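Writing About a Life: Local History Course, Unit 2
Handout prepared by Bohumila Říha

The death notice as a source and as a text

In the first unit we read parish books. In this unit we read the short notices which families put in the newspaper after a death, and at the end you will write one yourself. Please bring this handout to both meetings, because the exercise is on the last part.

1. What the notice contains

Most notices in our collection from Rundov follow the same order. First comes the full name, with the birth name of a married woman in parentheses. Then come the dates, the parents, the marriage, the work, the surviving family, and finally the service. The order is old and it changes slowly. When a writer leaves it, you should ask why. In one notice from Stistholm the work comes before the parents, and the man was a ferry pilot for all his adult life. His family clearly thought that people would know him by the ferry first.

Pay attention to the verbs. "Died" is plain. "Passed away" and "departed this life" are softer, and "entered into rest" usually tells you something about the church the family belonged to. Please do not correct these expressions when you copy them. 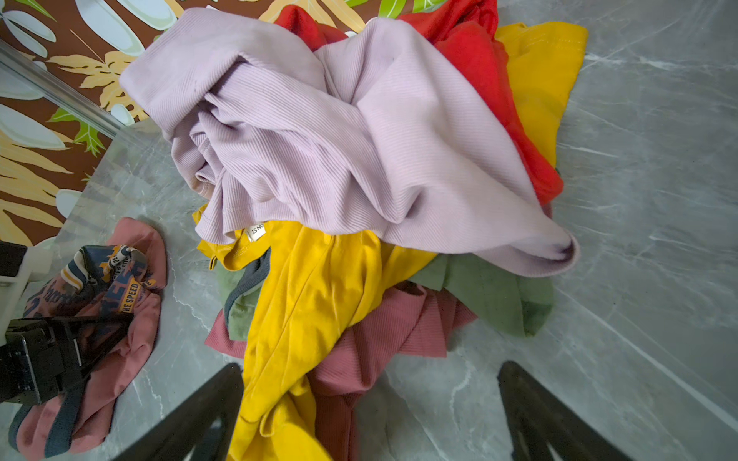 The list of survivors needs the most careful reading. "Survived by" names the living. "Preceded in death by" names those who died earlier, and it is often the only place where a child who died young is mentioned. Stepchildren may be listed together with the others or in a separate sentence. Both are common, and neither one proves that the family was close or not close.

2. What the notice leaves out

A notice is written in a few hours by tired people. The newspaper also asked for money by the line, so a short text can mean a small budget and nothing more. Quarrels, first marriages and debts are usually missing. Ages are sometimes wrong by a year. The Bennani family notices, which we will read in class, give two different birthplaces for the same grandmother, and I could not decide between them even with the census.

The Fakuvier index, which you will use for homework, holds 1,220 notices. It was typed by hand from old newspaper pages, so search also for other spellings of the surname. Letters with accents were often dropped, as I know well from my own name.
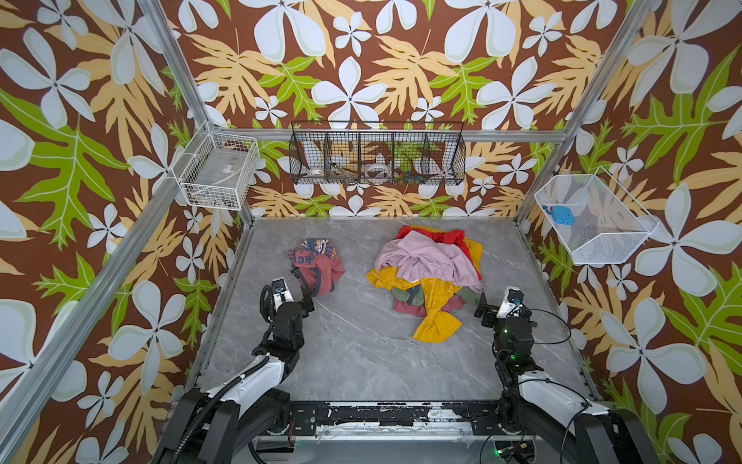 3. Exercise

Choose one notice from the index and copy it exactly, with its mistakes.

Underline every statement that could be checked in another source, and write the name of that source in the margin.

Then write a new notice of 100 words for a person from your own family who died before you were born. Use only what you can support. If you do not know the month, write the year alone.

The exercise is worth 20 points. Half of them are for the margin notes, so please write them so that I can read them. Papers are due in June, at the last meeting, before we go to the cemetery.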